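The great towel reshuffle

I have finally done the airing cupboard, and I'm so pleased with it that I keep opening the door just to look! It took 60 minutes, two mugs of tea and a fair bit of muttering at a fitted sheet (which went back in a ball, sorry).

The big change is that I've stopped folding bath towels in quarters. I fold them in thirds lengthways now, then in half, then in half again, so the fold faces the front of the shelf and all the raw corners hide at the back. Edit Rácz taught me this years ago when we shared the flat above Kelemen and I never bothered to listen. I should have! We've ended up with 13 towels, down from a number I'd rather not put in writing, and the oldest ones have gone into a bag for the dog rescue.

The trick is getting the first fold square. I hold the towel up by its top corners, give it one good snap and let it hang for a second before I bring the edges together – it falls so much straighter than when I try to smooth it out on the bed. The thick hems are the fiddly bit, as they like to roll over on themselves, so I pinch them flat with my fingers as I go. The patterned ones are my favourites to do, all those little blue motifs against the pale cloth. 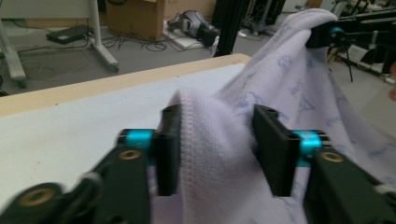
Žofie Ondrejka left a comment on my last post to say that thirds are fine for bath towels but hand towels should always be rolled, and that she gets twice as many into a basket that way. I tried it this morning and she's right, they look lovely! Flannels next, and then I'm going to have to face the pillowcases.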